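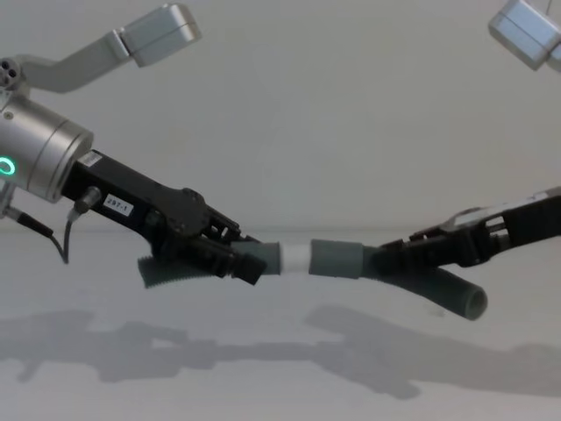

Filed under: Diary, Workshop

Slow start. Rain until ten and the coffee ran out, so I drove to Waltham and was back before lunch. The rest of the day went to hoses, the gray ones mostly.

The Darham order had been sitting under the stairs since November. The invoice says 3,000 pieces and my own sheet says 2,245, and I still don't know which one I believe. I left the big boxes alone and worked on the samples. There were 30 of those in the tray and I wanted them sorted before the week starts.

Gray hose, gray end pieces. The flexible ones went in one bin and the stiff ones in another. I wrote new labels for both bins because the old ones had faded – pencil this time.
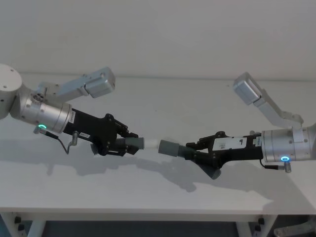

Posted by wisar | Sun 2 June

The one with the short white middle section is the one I like best. It's gray at both ends and the white looks a little see-through, which makes it easy to pick out in a full bin. I put it down as a keeper and wrote to Pathirana to ask the price.

Swept up, wiped the table, took the cardboard out. Soup for dinner. My back is sore from bending under the stairs, so the big boxes can wait until I've had a decent night's sleep. I need to buy coffee filters too – I only remembered the coffee.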